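Gobelet carton blanc Kashindye – contenance moyenne

Un gobelet tout simple, et pourtant on l'adore ! Zawadi Okoth l'a choisi pour le comptoir de Wimstead, où l'on sert des cafés allongés, des infusions et, dès septembre, un chocolat chaud bien épais qui ne pardonne rien aux cartons trop mous. La paroi reste ferme en main, le bord roulé est doux aux lèvres, et le blanc mat prend très bien le tampon encreur (on a essayé le bleu nuit, c'est superbe).

Le carton vient de fibres vierges et le fond est serti, sans colle apparente. Pour les boissons très chaudes, on conseille le manchon Dumeck, vendu à part – il s'enfile d'un geste et tient bien.

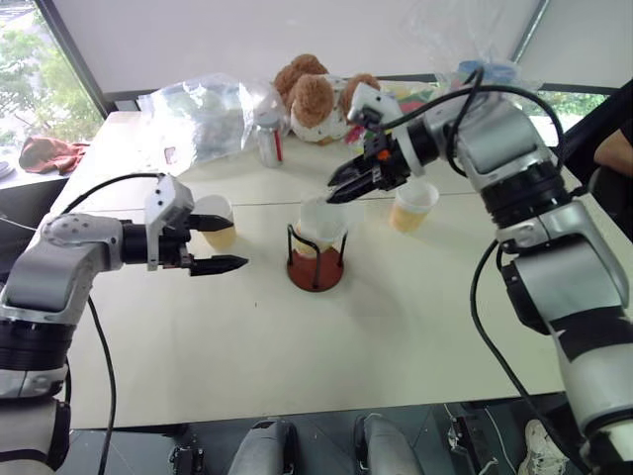 Gobelet en carton blanc, sur table blanche.

Côté rangement, les gobelets arrivent en piles de 12, sous film. Le carton complet en contient 600 et se glisse sous un comptoir standard. Gardez-le au sec, le film refermé.

Référence : 456
Coloris : blanc
Couvercle compatible : Jovow plat ou dôme
Lave-vaisselle : non
Micro-ondes : non
Délai de préparation : sept jours ouvrés

Pour un marquage personnalisé, écrivez à Njoroge Koech avec votre logo en noir et blanc. Il répond vite et propose souvent deux ou trois placements auxquels on n'aurait pas pensé – le petit motif près du fond, par exemple, est ravissant !

Les couvercles dôme sont de retour en stock le 12 juin.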